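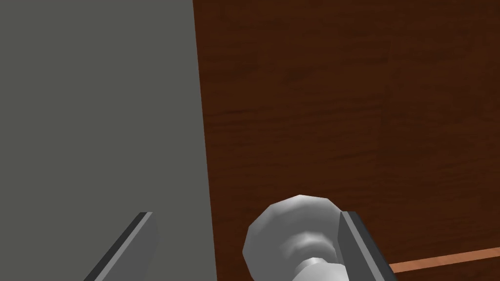

Tuning a simulated gripper for cabinet knobs before you build the real one

These notes cover the simulation half of the Huerta arm, a tabletop build put together in the shared workshop at Potville. The arm is meant to open small cabinet doors by the knob. Doing the first tuning in simulation saves wear on the printed parts and takes one evening once the model loads cleanly.

You need a working physics simulator, a description file for your arm, and a model of a door with a knob. The steps assume a parallel gripper with two flat fingers and a camera fixed to the wrist. Menu names differ between simulators, so the settings are given in general terms.

Step 1. Build the door

Model the door as a single rigid panel on one hinge joint. Set the axis vertical and put it on the side away from the knob. Limit travel to 0 degrees closed and 90 degrees open. A lower limit of exactly 0 lets the panel rest against the frame, and the contact solver then has two constraints fighting over the same position. Turn off collision between the panel and the frame and let the joint limit do the work.

Add a little joint damping. With none, the door drifts after release and the next trial begins from a different state. Enter the panel mass from a kitchen scale if you have the real door off its hinges.

Step 2. Build the knob

Use two meshes for display, a domed head and a narrower neck. For collision, use a sphere and a cylinder. Our first version used the display mesh for both. The fingers caught on the facets and the contact point jumped from one edge to the next as the gripper closed. Smoothing the display mesh does nothing for this. Primitive collision shapes fix it.

The knob on our test door is 31 mm across at the head. Measure yours with calipers in two directions, as cheap knobs are often slightly oval.

Step 3. Place the wrist camera

Mount the camera on the wrist link so that both fingertips stay in view with the gripper open. Tilt it until the tips sit low in the image. Most of the picture is then left for the door and frame, and the line between them is a good cue for alignment. Check the view at the start, at the pre-grasp pose and at full door travel.

Save the camera transform relative to the wrist, never relative to the world. Ximena Medrano lost a full set of runs to this in October and has asked that it be written down.

Step 4. Set the pre-grasp pose

Open the gripper fully. Bring the fingers up to the door with the knob between them and stop short of the panel. The tips should clear the surface by 3 mm. Any closer and a small error in wrist angle pushes a fingertip into the wood.

Then center. If one finger is nearer the knob than the other, closing from there loads that finger first and the knob is pushed sideways. The hinge cannot absorb that load except as rotation, so the door twitches before the grip is made. Shift the wrist along the closing direction until the two gaps match. Correct position first and rotation second, then check position again.

Step 5. Close and pull

Close under force control. Begin at a low value and raise it until the knob no longer slips during the pull. Our setting is 30 N with rubber pads and the friction coefficient at its default. Record the value with the friction setting beside it. One means little without the other.

Pull along an arc centered on the hinge. A straight pull works for the first few degrees and then drags the knob out of the fingers. Let the wrist rotate with the door if your arm has the joint for it. If it doesn't, reduce the grip force after the door has started moving so the knob can turn between the pads.

Step 6. Log the run

Write out joint positions, finger gap, contact force on each finger and door angle at every control step. Compare the two force traces. A lead on one side means the centering in step 4 needs another pass.

Common faults

Door opens by itself at load: the panel overlaps the frame. Check collision filtering.

Fingers sink into the knob: the time step is too long or the contact stiffness is too low. Halve the time step before touching stiffness.

Gripper shakes while holding: force gain is too high. Lower it before adding damping.

Files

The arm description is in the Edach folder on the workshop drive. The door model is in Trorness, revision 2425. Earlier revisions have the hinge on the wrong side.

Last revised 22nd July.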